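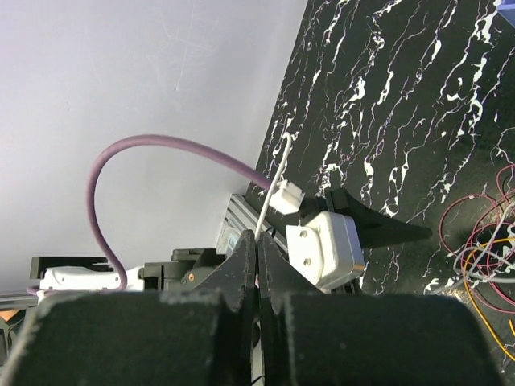 Project Reports / Failure Analysis

Why the Skeltau arm kept dropping out: a report on a fault we only half explained

Summary

Our team was given a two-arm bench setup and a sorting task built around loose wire. The arm was supposed to pick a single wire out of a pile and move it to one side. Over the term it stopped in the middle of a run 27 times with the same message, "gripper link lost." The Lencho troubleshooting guide says this message means a bad cable. We replaced the cable and the message came back. This report covers what we tried, what we believe, and what we don't believe even though it was in our own midterm slides.

Background

The arm runs on the Drunusix controller, which talks to the gripper over a single cable. If the controller misses enough replies in a row, it drops the link and cuts power to the gripper motor. The arm joints hold their position, but the jaws go slack.

That last part matters more than the guide admits. A gripper that goes slack over a pile of wire is a nuisance. A gripper that goes slack while holding something pointed is a safety problem, and one of our stops happened with a metal test rod in the jaws. The rod fell onto the table and rolled off the edge. We had a rule about standing back during runs, and two of us were not following it.

The setup we inherited came with a short handover note. It described the arm as "stable." We found no log files to support this.

What we recorded

Each run wrote a log with the joint positions, the motor current and the time of the last good reply. We saved 1,201 runs in total, but a good part of those are short tests where the arm barely moved, so we would not divide 27 by that number and call it a failure rate. Our midterm slides did exactly that. The result looked very good and meant very little.

If we count only full runs, the stops bunch together. Most came in the afternoon sessions, and most came when the wrist was turned far to one side. The afternoon pattern may be nothing more than our schedule, as we hardly ever worked mornings.

First theory: the cable

The guide blames the cable, so we started there. We bent it by hand along its whole length while the arm was powered and standing still. The link never dropped. We then swapped it for a new one from Prestero and ran the task again. The first stop came in the same session.

You could say the new cable was bad too. We thought about that and bought a third. It made no difference that we could measure, and it used up the last of our parts budget.

Second theory: snagging

When the wrist turns, the slack in the wiring has to go somewhere. With the wrist camera view open on the laptop, we could see how close the jaws worked to wiring of all kinds, the sort we were meant to pick up and the sort we were very much not. A thin white wire showed in the gap between the jaw plates, and a thick purple cable stood up in a wide loop off to the left. Any theory that treats the wiring as if it sits still should be looked at twice.

We tied back what slack we could and limited the wrist to a smaller range. In the next 12 full runs there was one stop. Before the change, a block that size usually had three or four. This is our best result, and it is still a small one. We also changed two things at once, which was a mistake. It could have been the ties, or the smaller range, or luck.

Third theory: the software

One of us argued that the controller was simply too quick to give up. The timeout is a setting, so we raised it. The stops went away for a whole session, and for a while we thought we were done.

Then we looked at the logs. The missed replies were all still there. The controller was just waiting through them, with the arm moving the whole time on old gripper data. In one run the jaws were reported open when the motor current said they were gripping. We put the timeout back where it was. A longer timeout hides this fault, and we would ask the next team not to use it as a fix, whatever the forum posts say.

The task itself

It is fair to ask if the wire pile made things worse. For the later tests we spread the wires flat on the black marbled table, pink and yellow and white with a heavier gray cable over the top, and brought the open jaws in above them. The table is shiny and the glare falls right across the pile. The picking software lost thin wires in it often. The white one was the worst, and a dark one hardly stood out from the table at all.

A missed wire is a vision failure, though, and it shows up in a different part of the log. We checked six stops closely and in none of them was the gripper closed on a wire at the moment the link dropped. So we don't think pulling on the pile causes the fault. We can't rule out that the extra tries, with more wrist turns per run, give it more chances to happen.
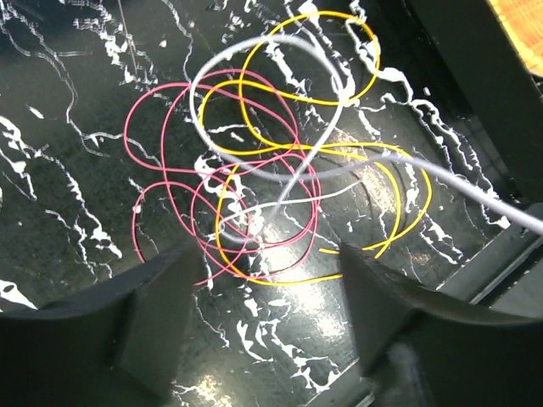

What we would claim

The fault depends on wrist position. Swapping the cable does not cure it. Our guess is a worn connector on the gripper side, which would fit both of those facts, but we were not allowed to open the gripper housing and have not seen the connector's contacts. It stays a guess.

What the next team should do

Get permission to open the housing before doing anything else. Change one thing per block of runs. Keep the short tests in a separate folder so they don't water down the numbers.

Do not put anything sharp or heavy in the jaws until the slack-on-link-loss behavior is changed or a mechanical lock is added. We asked for this in March and were told the arm was rated for the work. The rating covers how much it can lift. It says nothing about what happens when the link drops.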